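We use cookies to remember your settings and to count visits. Accept all | Manage preferences
Sign up for the Tarigan weekly digest – one email, unsubscribe at any time.

Tarigan Boards > Storage and Packing > Small crates

Mesh-sided crates for desk clearing: liner or no liner?

gridwall_ed
27th August
I am standardizing on one crate size for clearing shared tables. The candidates are the Ulodden, which has a flat base and an open grid on all sides, and the Tidari, which has a solid lower third and a grid above that. Typical load is stationery, flat boxes, folders and some decorative items, mostly artificial plants. No liquids, nothing heavy.

Questions:
1. Does the open grid snag on thin artificial stems badly enough to matter?
2. Is a liner worth the lost internal width?
3. Do tall boxes go in first or last?

I have 40 of the Ulodden on approval and can return them until the end of the month.

plinth
1. Yes. Anything with thin stiff branches will find the holes. It goes in without trouble and comes out with a branch through the side. Soft-petaled flowers are less of a problem because they fold.
2. No, if the contents are mostly boxes and folders. A liner bunches in the corners and the folder then sits on a ridge.
3. First, against the short side.

tare_weight
Disagree with plinth on 3. A tall box placed first leans as soon as the crate is moved, and everything added afterwards has to be fitted around the lean. I put the flat items down first, then wedge the tall box upright with whatever is left. Loading takes slightly longer. Unloading is much quicker.

plinth
That only works if the flat items are smaller than the base. A folder in an Ulodden-size crate will not lie flat. It has to stand, and once it is standing it makes a good wall for the tall box to rest against.

gridwall_ed
The folders I have do not lie flat in the Ulodden. I measured the internal base this morning and the short side is under by the thickness of the molded rib. The catalog gives the external size only.

lowshelf
The Tidari has the same problem, plus a taper. The rim is wider than the base, so a folder that fits at the top stops partway down. If folders are a fixed part of the load, look at the Pluteveck. The walls are vertical. It does not nest when empty, so allow for the space.

tare_weight
Not nesting rules it out for me. We keep up to 100 empties in a closet and there is no room for a crate that stacks at full height.

gridwall_ed
Same constraint here, smaller closet.

For reference, the sort of table I mean. The box in the blue crate is at the angle I keep getting, with its top above the rim, and the pink item and the plants have yet to go in.

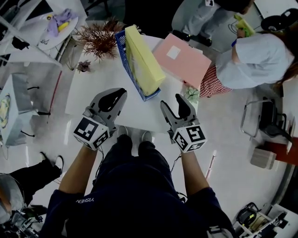 Re: Mesh-sided crates – box angle and load order

plinth
The tilt is what I would expect from a box with nothing beside it. I would stand the pink item next to it on edge, if it is a folder. If it is a flat box, the same applies, provided it is thin enough.

The box being above the rim matters only if you stack. If you stack, it has to come out and travel separately.

lowshelf
I would keep the reddish-brown plant out of the crate altogether. Spiky branches and a grid wall are the worst combination. Carry it by hand or give it a solid-sided tub. The small succulent and the purple flower can go on top of whatever else is in there.

tare_weight
Or put a sheet of thin card down the inside of one long wall and set the plant against that. It costs almost no width and there is nothing to bunch. I have used the same card in six crates since January and replaced none of it.

plinth
Card works until somebody throws it out with the packaging. Mark it.

gridwall_ed
Card is acceptable. I tried it this afternoon with a cereal box panel cut to the wall height. The stems slid down without catching. One corner of the card lifted at the rib, so I trimmed it and rounded the cut.

Load order for now: folder on edge against the long wall, tall box against the folder, small items in the gap, flowers last, spiky plant beside the card or carried by hand. I will run this on six tables and keep the Ulodden if the grid is undamaged. The Tidari samples are going back.

lowshelf
Check the rim under the handles as well as the grid. Mine went there first – a white stress line, then a crack.

gridwall_ed
Noted. Is that the older version with the square handle cutouts?

lowshelf
Square cutouts, yes. I have not handled the rounded ones.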